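Jun 25, 2018
By Saron Gashaw

I have worked at a sit-stand desk for most of a year now, and a few people have asked me whether it was worth it. The short answer is that the desk helped some and the rest of the setup helped more. The longer answer takes a bit of explaining.

My wrist started bothering me in October. It was the right one, on the outside, and it was worst in the late afternoon. I do data entry and billing for a small parts distributor called Bullik, and most of my day goes into a program that needs a lot of mouse work. There are keyboard shortcuts for maybe half of it. The other half is clicking on little boxes.

I put up with it for too long. When I finally told my manager, she sent me the form for a workstation review, and a woman from Virnix came out and watched me work for most of a morning. I had expected her to look at my chair. She did, but she spent more time on where my arms were. My desk was too high for me and it didn't adjust, so I had been raising my shoulders to reach the keyboard and then resting my wrists on the front edge to take the weight off. The edge is square. She had me press my forearm on it the way I normally would and then look at the mark it left.

She also counted clicks, with a little program that runs in the background. I had 2882 before lunch. I would have guessed a third of that. She said it wasn't the highest she had seen, but she wrote it down and underlined it.

Her report had 15 items on it. Some were free, like moving the monitor closer and putting the phone on the left. Some took a form and a signature. The desk was the big one. Bullik got a quote of $880 for a Dilari frame with a new top and another for $863 from Ayele, and they went with the Ayele because it could be delivered sooner. I had no opinion on this. They both go up and down.

For the first two weeks I stood too much. I had read somewhere that sitting was terrible for you, so I stood all morning and then my feet and lower back hurt and I was back in the chair by one. What works for me now is changing over whenever I finish a batch of invoices. Some days that's every half hour and some days it's longer. I don't use a timer. I tried one and it always went off in the middle of a phone call.

The height took some fiddling too. The report gave me a number for sitting and a number for standing, and both were close, but I wear different shoes in winter and I ended up a little higher. I saved my two settings on the buttons and haven't touched them since spring.

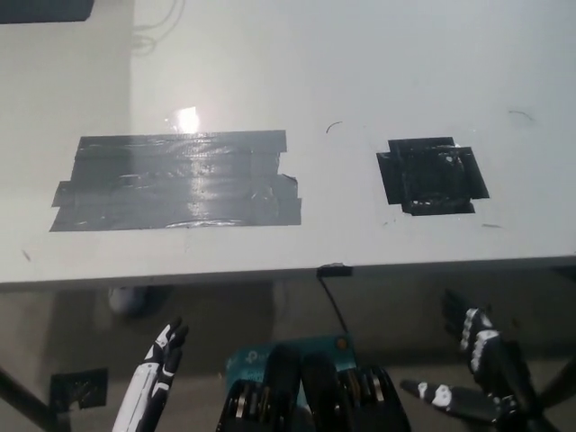

Mouse position was the other thing I kept getting wrong. I was told to keep it next to the keyboard and close in, with my elbow by my side, and within an hour it would drift out to the right and my arm would follow it. Tape is a cheap way to give your hands a place to come back to. A large patch of dark gray duct tape on the left and a smaller black one to the right of it, with bare white tabletop in between, will do the job and still be easy to tell apart without thinking about it. Overlapping strips with ragged ends look rough, and you get wrinkles and air bubbles, but you can learn from where they sit before spending money on a proper tray.

I also switched the mouse to my left hand for part of the day. This was miserable at first and I made a lot of mistakes, so I only did it for email. After a month it was fine. I still can't do the billing screens that way.

The wrist is better. It still aches at the end of the month when everything is due at once, and I have some stretches from the physical therapist that I do when I remember them. If you're putting off asking for a review, ask what your employer offers. Mine had the form sitting on the shared drive the whole time, in a folder called Misc.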